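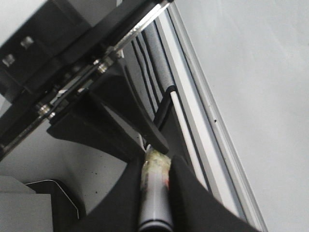 By Jordan Rowbotham
Posted in Equipment Reviews | 26 Feb 2024

Grorudora Udow gripper set: short-term review

Grorudora sells the Udow as a gripper set for "everyday handling." You get two black fingers, a mounting bracket, a small wrist camera, a cable bundle and a license for Sakier, the software that records your demonstrations and plays them back. The price is $3648 for the full set, or $1127 if you already own a wrist mount that fits. Arm not included, and the product page makes you scroll a long way to learn that.

I've had a loaner since the new year and I still don't know who it's for.

The brochure leans hard on slim upright objects: pens, tubes, sample holders. Fair enough. Slim and upright is an easy shape for two fingers, and most of the grippers I've tried in this price range can close on a cylinder. I care more about what happens with a wrinkled wrapper or a slick barrel, and the spec sheet has nothing to say there. It lists a grip force and a stroke. It doesn't list a single surface.

Then there's the whiteboard demo, which Grorudora's sales people bring up within minutes of any call. Writing looks great in a pitch. A short stroke asks very little of a gripper, though, and I'd want to see a full line of text before I paid extra for the "writing skills" pack.
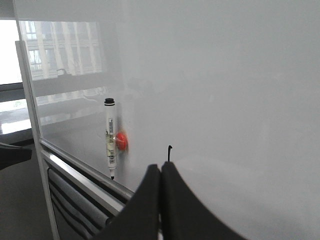 The pack costs more on top of the license, and the sales rep couldn't tell me which boards or markers it had been tuned on. My advice is to skip it until they publish that.

Sakier is the better half of the deal. Setup took me 20 minutes, the menus make sense, and recordings are saved as plain files you can move elsewhere. I was ready to dislike it and didn't. The wrist camera is less of a win. It rides so close to the hand that the hardware takes up a big share of the view, and the only fix support offered was a taller bracket — sold separately, of course. 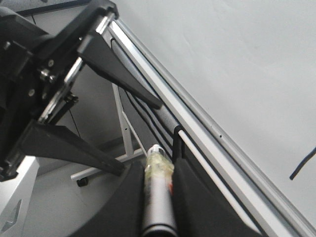 Cable routing is left up to you as well. The manual gives it one paragraph and a drawing that matches last year's bracket. Plan on buying your own clips.

The obvious rival is the Gezer, which has a plainer app but comes with spare finger pads in the box. Grorudora charges for pads and says a new set with softer ones is coming in June. I'd wait for it.

Warranty: 12 months, parts only. Shipping both ways on a repair is your problem.

Verdict: decent software, ordinary fingers, too many extras. Ask for a loaner before you order, and bring your own objects to the test.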